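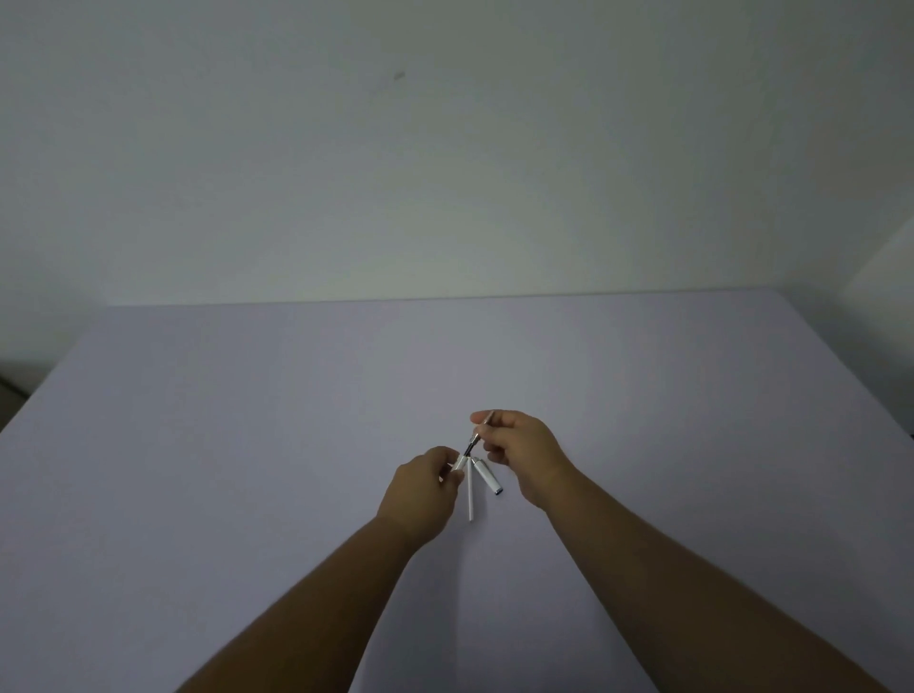 Isix, live session at the Barkby soundstage
Pre-shoot safety checklist, walk-through copy
Completed by Chelsea Fothergill, 2:15 p.m.
Marks used: OK / FIX / NO / N/A

1. Fire exits clear and signed
FIX. Stage left is fine. Stage right has the Wogan drum riser parked across half the door. I was told it would be "moved before doors." I heard the same in September, so this stays FIX until I walk through it myself.

2. Headcount posted at the entrance
OK. Limit on the sign is 35, crew included. The label's guest list is a separate piece of paper and I have not been shown it. Please add the two together before anyone is let in.

3. Overhead rigging, secondary safeties fitted
FIX. Safeties on every lamp except the last one on the downstage bar. "It's only a small one" is not an answer I can write in this column.

4. Load on center truss
NO. Rated 500 kg on the plate. The lighting plan adds up to 989 once you include the video panel, which somebody left off the first version. Take the panel down or ground-stack it. I don't care how it looks on the wide shot.

5. Power distribution
OK. Breakers labeled and tested, tester no. 3505. Test button tripped each time.

6. Cable runs
FIX. Ramps over the main walkway, then bare cable with one strip of tape behind the keyboard position. The singer walks backward there during the second verse.

7. Haze
See comment. The machine is a Mullirik and the leaflet says the fluid is "completely harmless." Leaflets say that. I want the data sheet, and I want to know whether the smoke detectors are being isolated, by whom, and who puts them back on.

8. Low-light working
FIX. The director wants the floor nearly dark for the whole song. Fine, but the edge of the stage needs glow tape and there is none. Work lights up between takes, every take.

9. Sound levels
OK at rehearsal volume. I doubt anyone will stay at rehearsal volume. Earplugs are at the desk, help yourselves.

10. Audience near the performers
FIX. Fans will be filming on their phones about an arm's length from the monitors. Mark a line on the floor and give one person the job of holding it.

11. First aid
OK. Kit stocked and sealed. First aider named on the call sheet, though I have yet to meet her.

12. Pyro
N/A. Keep it that way. "Just a couple of sparks" means a new form.

Result: not cleared. Item 4 stops the shoot until fixed. Items 1, 3, 6, 8 and 10 need a recheck with me present, and item 7 needs paperwork. Photos sent by text will not be accepted.

C. Fothergill
Recheck: 4:30 p.m., stage right door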